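Stamside Court Shoe: Outsole Change for the September Run

14/09/2021

Wallin has confirmed the final specification for the Stamside low-top, the shoe it developed with the Aden skate label. Pairs from the first run used a 4 mm rubber outsole with a flat tread. The second run keeps the vulcanized build and the suede toe cap but moves to a deeper pattern under the ball of the foot. Style number 1754 is discontinued and replaced by 3053.
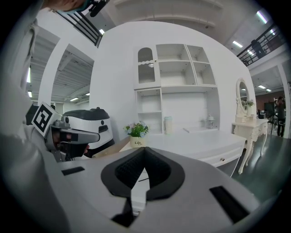 Board feel was the main complaint about the old sole, followed by wear at the edge of the toe. The new rubber is slightly harder and the foxing tape sits higher on the side wall. Tread texture is a fine mesh, close to the inner face of the black V-shaped pad in the photo, with a smooth border left at the rim for bonding. Sizing is unchanged.

Shops in Vustudcombe receive stock first, in black and in off-white. Orders placed under the old style number will be filled with the new one unless canceled within 30 days.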